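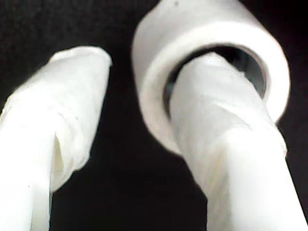

Two white gripper fingers against a black background.

Bronetti to release Brøndum Choir, a music-building game, in January

USTPORT - Bronetti will release Brøndum Choir, its second game for phones and tablets, in January. Players collect singing creatures, place them on a small island and build songs from the parts each creature sings. The game is free to download, with optional purchases.

Brøndum Choir starts with 15 creatures. Each one sings, hums or drums a single short part that repeats in time with the others. Players can mute a creature, move it to a later bar or pair it with a second creature to change its part. There are 8 islands, and each has its own key and tempo. Creatures can be moved between islands once they reach full size, and their parts shift to match the new key.

The studio recorded 779 vocal and percussion clips for the game in a rented rehearsal room in Ustport. Most were sung by members of local choirs. No clip is longer than two bars.

"We wanted a song to sound good with two creatures and still make sense with ten," said Bjarke Þórarinsdóttir, lead designer at Bronetti. "That took longer than the rest of the game put together. We threw out a lot of nice melodies that got in the way of other nice melodies."

The game uses Jultex, the studio's own sound engine, which keeps all the parts in time on older devices. Bronetti first used an early version of Jultex in its previous release. The new version adds key changes while a song is playing, and lets players save a song as an audio file.

A closed test with 700 players ended in October. Breeding times were shortened after the test, and the market screen was redrawn - testers had trouble finding the sell button. Progress from the test will not carry over, but everyone who took part will get a striped version of the first creature.
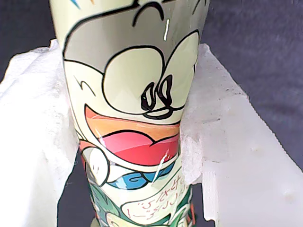 Can the game be played without an internet connection?
Islands and songs work offline once the game has been installed. The market, friend visits and cloud saves need a connection.

Brøndum Choir will be available in English and Danish at launch. More languages will be added in later updates. Players can sign up for a release notice on the Bronetti website, where the press kit and two sample songs are also posted.

About Bronetti
Bronetti is an independent game studio based in Ustport. It makes music and puzzle games for phones and tablets.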